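**Grunholm Erent tableware, bowls and cups**
Item group 393. Sheet revised 2021-11-11, replaces the April sheet.

Erent is a range of plain colored bowls and cups for canteens, day rooms, school kitchens and camp kitchens. All pieces are one solid color inside and out, with no print, no handles and no separate base ring. Pieces are sold singly or in mixed cartons.

## Shapes

| Code | Shape | Use |
|---|---|---|
| E-P | Plate bowl, wide and shallow, flat base, raised rim | Main course, sliced fruit, bread |
| E-L | Large bowl | Salad, pasta, shared sides |
| E-M | Medium bowl, deeper than E-P | Soup, cereal, porridge |
| E-C | Small cup | Water, juice, dips, pudding |

E-L is a serving size. It does not fit the standard tray recess, and two of them side by side take up most of the width of a small table. For tray service order E-P or E-M.

## Colors

Coral, magenta, blue, yellow, orange, red. Not every shape is stocked in every color. E-P is stocked in coral and blue only. E-C is stocked in all six. Magenta is the only color stocked in all four shapes.

Color is consistent within a carton. Between cartons a slight difference in magenta and coral is normal and is not accepted as a fault. If an exact match matters, order the full quantity at one time and write "same batch" in the comment field.

The surface is glossy. Under a ceiling light directly over the table, the blue and magenta pieces show a bright spot on the inside. Kitchens that inspect for residue by eye should tilt the piece or move it to side light. Small dark specks show up more readily on coral and yellow than on blue.

## Stacking and storage

Pieces of the same shape stack with the rims clear of each other. A cup also nests inside another cup of a different color. Cups can be stored in bowls, but the stack should then be no more than two layers, or the lower cup takes the load on its rim.

Store dry. Pieces stacked straight from the dishwasher hold a film of water between the walls and can be slow to separate. Leave them on the rack until the inside surface is dry to the touch.

Shelf depth: allow one E-L per row on a standard wall shelf. Two rows fit only on the deep shelf from the Motard cabinet line.

## Cleaning

- Dishwasher, upper or lower rack, open side down.
- No scouring pads, no metal wool.
- Tomato and curry stain the yellow and orange cups. Soak before washing.
- Do not use over an open flame or in an oven.

## Cartons

| Carton | Contents | Order no. |
|---|---|---|
| Mixed, small | One E-P, three E-L or E-M, five E-C | 1366 |
| Cups only | 53 E-C, mixed colors | 2434 |

The odd number in the cups carton comes from the inner packing. Separate colors cannot be requested in carton 2434. Single pieces are ordered by shape code and color, for example E-M magenta.

Carton 1366 is normally filled with magenta bowls. Blue can be substituted for one of them without charge.
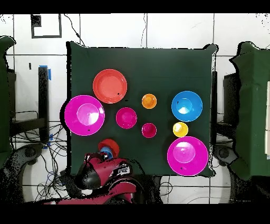
**Can the large bowl be used on the same table as the small cups without changing the cloth or mat?**
The large bowl needs no mat of its own. A plain cloth is enough, provided it lies flat under the base. On a small table, set the large bowls first and put the cups in the space that is left.

## Replacement pieces

Single replacements are available for all current colors. The former gray and white pieces were made to the older Hirvonen pattern and do not nest with Erent cups.

Claims for cracked or chipped pieces: keep the carton label and write to Theresia Hofstetter, order desk. Questions on stacking, racks and shelf fit go to Tiina Kuusisto, product support.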